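Ticket: Stone database lists half our quartz as "hardness: yes"
Product: Stedeo Catalogue, desktop version
Raised by: Nicanor Orellana, Herrera Minerals
Priority: Medium (was High, then I had lunch)
Status: Resolved, with grumbling

What is wrong

After the March update, the hardness field on our gem records stopped showing numbers. Amethyst, citrine and smoky quartz should all read 7. They now read "yes". I can't dispute it, but customers choosing a ring stone want something more to go on. The garnets are fine. The opals are blank, and one tray of agate has the hardness of talc.

We have almost 4000 stones in the catalogue and the labels print straight from it. A lady on Thursday asked what a yes was on the Mohs scale.

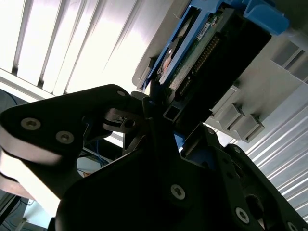

What I have tried

1. Closed the program and opened it again. No change.

2. Opened an amethyst record and typed 7 by hand. It saved as 7, stayed 7 while I looked at it, and was "yes" again by the time I had opened the next one.

3. Ran Repair Catalogue from the Tools menu. It reported 20 problems found and 20 problems fixed. It did not say which, and the quartz was not among them.

4. Rang the helpline and was told to check my stones.

Reply from Stedeo support

Thanks for the detail. Please could you tell us whether your hardness list came from our own tables or was brought in from another program? Also, does the fault appear on every machine, or only on the one that holds the catalogue?

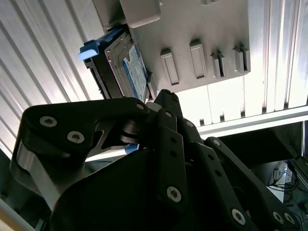

Drive and mounting bracket.

Reply from Nicanor

Every machine. The list was brought in from Trokach, which we used until it stopped opening on anything newer than my shop stool. Trokach kept hardness as a range, so topaz was "8-8" and tourmaline "7-7.5". It also had a tick box called "Hardness known", which I had forgotten about until writing this sentence. I have a nasty feeling about that tick box.

Reply from Stedeo support

We share the feeling. The update matches old columns to new ones by the first word of the heading, and "Hardness known" comes before "Hardness range" in the alphabet. Your tick box has therefore been promoted. Records where the box was never ticked come through blank, as with your opals.

To put it right:

1. Take a backup and keep it somewhere other than the catalogue folder.

2. Go to Settings, then Imported Fields, and find the two headings that start with Hardness.

3. Rename the tick box to anything that starts with a different word.

4. Choose Rebuild from Original Import. Leave it alone until the bar has gone. On a catalogue your size the bar will sit at 9 per cent for a good while, and pressing Cancel at that point makes things worse in ways we would sooner not list.
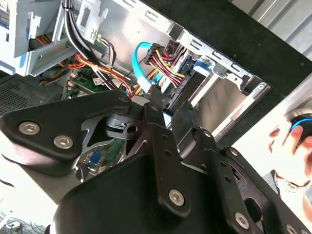
The agate is a separate matter. A hardness of 1 suggests somebody typed the tray number into the wrong box, and the rebuild won't touch it. You will need to correct those records yourselves.

Reply from Nicanor

Renamed it to "Known hardness", which I thought rather neat. Rebuild took the whole of the morning. Amethyst is 7, citrine is 7, smoky quartz is 7 and the opals have their ranges back. Fluorite is 4, as it has been since long before any of us had software.

The agate was tray 1. I have spoken to the person responsible, who was me.

One leftover: the labels now print "7-7" for quartz. Rastier, who make the label printer, say it's your end.

Reply from Stedeo support

It's our end. Tick "Show single value when both match" under Labels. Closing the ticket, but do reopen it if the topaz starts answering questions.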